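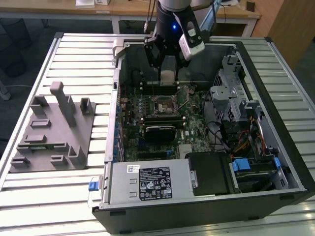
業務用パソコンの再生事業において、分解および再組立ての工程を自動化装置に委ねるべきか否かという問いは、もはや将来の課題として先送りできる段階にない。当団体の会員事業所にも、Erilon社の部品着脱セルの導入提案が相次いで寄せられている。同社の提案書は、作業の難易度を「筐体を開けられるかどうか」で区分しているが、この区分は実務の感覚と合致しない。側板を外して横倒しにしたタワー型筐体の内部には、メモリスロット、空のCPUソケットとその固定レバー、拡張スロットのグラフィックスカード、そして黒、橙、赤、黄の電源ケーブルの束が、互いに近接して収まっている。二本の指で灰色の直方体の部品を保持し、メモリスロット付近の基板上に位置させる程度の動作であっても、周囲に許される余裕はごく小さい。側板が開いた時点は作業の始まりにすぎず、評価の対象とすべきはその後の工程である。

本稿は、Erilon社が提供する機器一式と、これに付随する保守・設定サービスについて、導入を検討する事業所の立場から意見を述べるものである。機器の性能を順位付けする意図はなく、契約および評価の方法に論点を限定する。

まず、提供の範囲を確認しておきたい。提案の標準構成は、アーム、手先に取り付ける把持部、手首部のカメラ、作業台および固定治具からなる。把持部はKiiskinen社の製品が組み込まれ、部品の位置を推定するソフトウェアはVirnard社から供給される。契約上の窓口はErilon社に一本化されているが、把持部の指先は消耗品として別に購入し、ソフトウェアの更新は別途の利用許諾に従う。窓口が一つであることと、責任の所在が一つであることは同じではない。当団体が閲覧した契約書案は全10頁であり、そのうち不具合の切り分けに関する記述は末尾の一項にとどまっていた。部品を落下させた場合、原因が指先の摩耗にあるのか、位置の推定にあるのか、筐体の置き方にあるのかを誰が判定するのか、契約書案からは読み取ることができない。

次に、試験運用の結果の扱いである。Otportの再生拠点では、2月に本セルの試験運用が実施された。対象となった筐体は558台、期間中に記録された作業の中断は637件である。この数字だけを見れば、筐体の数を上回る中断が生じたことになり、導入は時期尚早であるとの結論に傾きやすい。他方、Erilon社の報告書は、中断の大半が作業者の確認操作によって短時間で解消されたことを挙げ、運用上の支障は小さいと説明している。

当団体は、いずれの読み方にも直ちには与しない。中断の記録には、部品を一度つかみ直しただけの事例と、作業者が筐体を作業台から降ろして手作業に切り替えた事例とが、同じ一件として計上されているからである。前者は装置が安全側に判断した結果とも評価でき、後者は工程の失敗と見るほかない。両者を区別しない集計から、導入の可否を論じることはできない。報告書の改訂に際しては、中断の種別、解消に要した時間、対象部品、解消後に行った動作確認の結果を、個別に記載するよう求めたい。

加えて、動作確認の範囲も明示されるべきである。メモリであれば、スロットに差し込まれたことと、電気的に正常に認識されることの間には隔たりがある。試験運用では、挿入完了の信号をもって一工程の完了としており、起動試験は後工程の担当者が別に実施していた。後工程で発見された接触不良が、セルの成績に反映される仕組みは設けられていない。人手による作業の場合、差し直しは通常その場で行われ、記録にも残らない。比較を行うのであれば、人手の側についても同じ水準の記録を取る必要がある。この点は供給側のみならず、評価を行う事業所の側にも改善の余地があることを認めなければならない。

固定治具についても一言しておきたい。再生拠点に持ち込まれる筐体は、製造者も年式も一様ではない。ドライブケージの位置、電源ユニットの固定方法、解除用の爪の色や形状は、機種ごとに異なる。新品の組立工程であれば、治具は製品に合わせて一度設計すれば足りる。しかし再生工程では、入荷の構成が月ごとに変わるたびに、治具の追加や調整が発生する。Erilon社は3D造形による治具の製作に対応しており、その姿勢は評価に値する。問題は費用の帰属である。現行の料金表では、標準治具2種までが基本料金に含まれ、それ以降は一種ごとの見積もりとなる。機種の多い拠点ほど負担が重くなる体系であり、本来この装置による省力化を最も必要とする事業所が、最も利用しにくい条件に置かれている。設計データの引き渡しを受け、事業所が自ら治具を製作できる契約区分を設けることが望ましい。

ケーブルの取り扱いは、提案書において最も記述の薄い部分である。コネクタの抜き差しは当面の対象外とされ、作業者が事前にケーブルを退避させることを前提としている。この前提自体は妥当であると考える。柔軟物の扱いを無理に自動化し、基板上の部品を損傷するよりは、作業の分担を明確にするほうが安全である。ただし、事前の退避に要する時間は、省力化の効果を算定する際に差し引かれなければならない。提案書の試算には、この時間が含まれていなかった。

雇用への影響についても触れておく。会員事業所のうち数か所は、障害のある職員や高年齢の職員の就労の場として分解作業を位置付けている。セルの導入により、部品を抜き取る作業そのものは減少しうるが、筐体の受け入れ、ケーブルの退避、中断時の確認といった業務は残る。残る業務がこれまでの職員に適したものであるかは、事業所ごとに検討を要する。特に中断時の確認は、呼び出しに応じて作業台の間を移動する業務となり、着座で行う従来の作業とは身体的な負担の性質が異なる。Otportの拠点では、呼び出しの表示灯を見落とすことへの不安が複数の職員から寄せられたと聞いている。導入計画の策定に当たっては、当該職員の意見を事前に聴取する手続きを必ず設けるべきである。

以上を踏まえ、当団体は会員事業所に対し、本セルの導入を一律に推奨することも、差し控えるよう求めることもしない。購入契約に先立って、自らの入荷構成による試験を実施し、その記録の様式をあらかじめErilon社と合意することを求める。試験に用いる筐体は供給側に選定させず、通常の入荷から無作為に抽出されたい。また、把持部およびソフトウェアを含む不具合について、一次的な判定の期限と、判定が確定するまでの代替措置を契約書に明記されたい。これらの条件が受け入れられない場合には、手作業の工程を維持したまま次期の改訂を待つことも、十分に合理的な判断である。

記録様式の案は、次回の部会資料として会員事業所に配付する。

2020年7月8日

カテゴリー：意見・提言 ＞ 機器再生・自動化
この記事を印刷する　｜　この記事をメールで送る

読者コメント（4件）

再生工程担当
中断件数の数え方については全く同感です。当所でも別の装置を試した際、つかみ直しと手作業への切り替えが同じ欄に入っており、後から分けるのに苦労しました。様式案を早めに公開していただけると助かります。

匿名
治具のデータ引き渡しは、保証の問題と切り離せないのではないでしょうか。自作の治具で筐体がずれた場合に、供給側が責任を負うとは考えにくいです。

小規模事業所より
無作為抽出とありますが、入荷の少ない事業所では試験に回す台数の確保が難しいです。複数の事業所で共同して実施する方法もご検討ください。

匿名
指先の交換頻度についての記載がありませんでした。消耗品扱いであれば、そこが一番知りたいところです。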